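Hard Water and the Hotel Linen Room
2025-12-07

Soudabeh Rezaei has run the wash side of Plorongate, a contract laundry serving hotels and gyms, for 13 years. She trained as a water chemist and still tests the supply herself at the start of each shift.

"Most complaints that reach me as detergent complaints are water complaints," she said. "Grey towels, stiff towels, towels that smell after one use. The customer has changed powder twice by then."

The mechanism is well known in the trade. Calcium and magnesium in hard water bind to soap and form a deposit that stays in the fabric. Modern detergents contain builders to counter this, but the dose printed on the box assumes a certain hardness. Above that level, part of the product is used up before it reaches the soil.

Rezaei's plant softens its supply by ion exchange. The resin tanks, made by Jaltard, are regenerated with brine overnight. In June a valve failed and untreated water ran through the machines for two shifts.

"We processed nearly 3000 pieces before the hardness reading was checked," she said. "They were clean by any visual standard. The absorbency test told us otherwise."

That test is simple. A drop of water is placed on the dry cloth and timed until it disappears. Plorongate's limit is 2 seconds for cotton terry. Items that fail are rewashed without detergent, with citric acid in the first rinse.

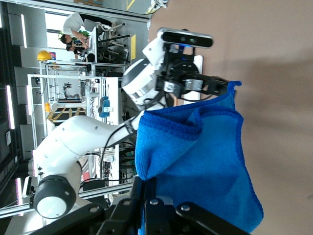 Blue microfiber towel with a darker stitched edge.

Microfiber is handled on a separate line. The fibers are polyester, usually blended with polyamide, and the cleaning action depends on fine split filaments that can be coated or matted. Rezaei does not allow fabric softener anywhere near them.

"Softener is a coating. That is its whole purpose," she said. "On a bed sheet you may want it. On a cloth that is supposed to pick up water, you have paid to make it worse."

She also keeps microfiber away from cotton, which sheds lint, and sets the dryers low. Her wash temperature for the line is 50 degrees Celsius, with a longer rinse than the cotton program uses.

Arnaldo Guerreiro, who maintains the softeners, would like continuous hardness monitoring with an automatic shutoff. A quote from Pornden is under review. Rezaei supports the purchase but intends to keep the manual test.

"A sensor drifts," she said. "I want a second number, taken by a person, written in the book before the first load goes in."

For households she recommends a test strip, and a dose adjusted to the result.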